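Two-arm bench, return-to-service checklist after the January fault
Cell: Stekus 2
Task loaded: marker and cup, calligraphy cloth
Filled in by: Aleksi Saarela
Fault code on the log: 2259

What went wrong: right arm kept closing after the stop was pressed. The log calls it a "delayed hold" of 400 ms. I call it not stopping. The Huna report blames the network switch and I have yet to see anyone test the switch.

1. Stop button cuts both arms
Pass, 41 presses in a row. It also passed the morning of the fault, so take that for what it's worth.

2. Grip force limit set and locked
Set, yes. Locked, no. Anyone with the Ollilen login can change it.

3. Arms hold position with jaws open
Pass at both stations of the task.

4. Cables clear of the work area
Comment. The right gripper cable hangs in a loop. Tikkanen says the slack is needed for wrist travel. Maybe so, but I want the full reach run at slow speed before I sign.

5. Loose items on the bench match the task sheet
Cup, two markers, rack with four brushes. The sheet doesn't mention the rack at all. 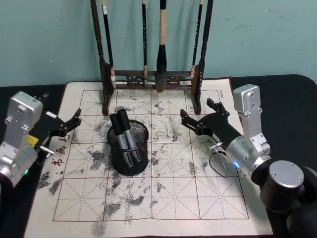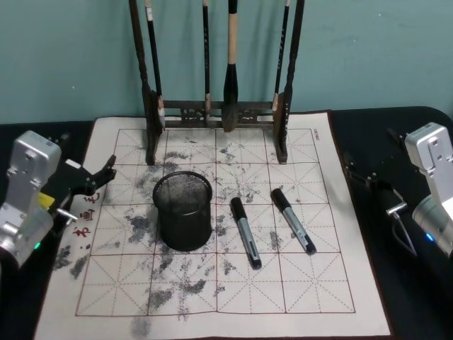

Left arm, green light; right arm, blue light.

6. Indicator lights explained in the manual
Fail. The manual has one page on lights and it covers the old firmware. I was told blue means "fine". Told by whom, and written down where?

7. Rack secured
Fail. It stands on its own feet and the arm model doesn't know it exists. A bump at full speed would put it over.

8. Cloth fixed at the corners
Open. Tape was promised. If the cloth shifts, every taught position shifts with it — and we'd be back to blaming the switch.

9. Soak test, 2000 cycles
Not done. The supplier offered a simulated run instead. Declined.

10. Fault reproduced and cause shown
Fail. A fault that goes away by itself has not been fixed.

Result: slow speed only, one person at the stop button the whole time. Items 2, 6, 7 and 10 to be closed before anyone asks me again about full speed.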